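Two Arms, Two Sets of Fingers, One Stubborn Lid
December 28, 2018

I packed a bag for my visit to Haltley the way you'd pack for a weekend with a toddler: snap-lid boxes, little jars, a soft pouch, a few things in crinkly wrappers. The plan was to try the Skudix fingers against the Meditero ones on the same pair of arms, and I wanted stuff from a real house, the kind with odd shapes and slippery sides!

Hard containers came first. I figured a box would be easy (it's a box!), but a clear lid is a pain for the cameras, and a latch wants a fingertip in just the right spot. 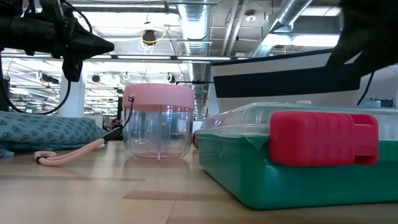
A green box with a red latch, a pink-topped jar on a strap, and a gripper at the upper left.

The Skudix set costs $620 and the Meditero set $700, so I expected them to feel alike. Nope. The Skudix fingers are stiffer, and I loved them on lids. The Meditero pair gives a little, and on anything floppy I trusted it more. I logged 147 grabs before lunch and my thumb was sore from the controller.

After that we moved on to bin work, with cloth and flat packages, and flat packages are my least favorite thing in the world. You come straight down, you close, you get table. Tilting the wrist first helped a lot.

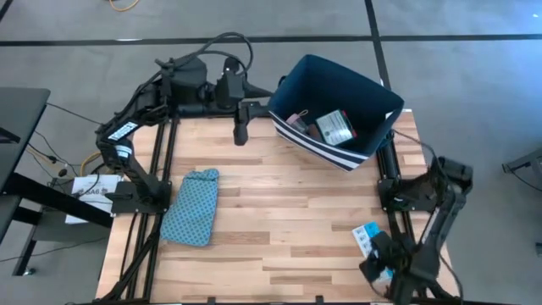 The striped bin between both arms, with the right gripper over a blue and white package.

If I had to buy today I'd go Meditero, mostly for the pouches. But Ong has a new controller due in January with a lighter trigger, and I want another go at that latch with it.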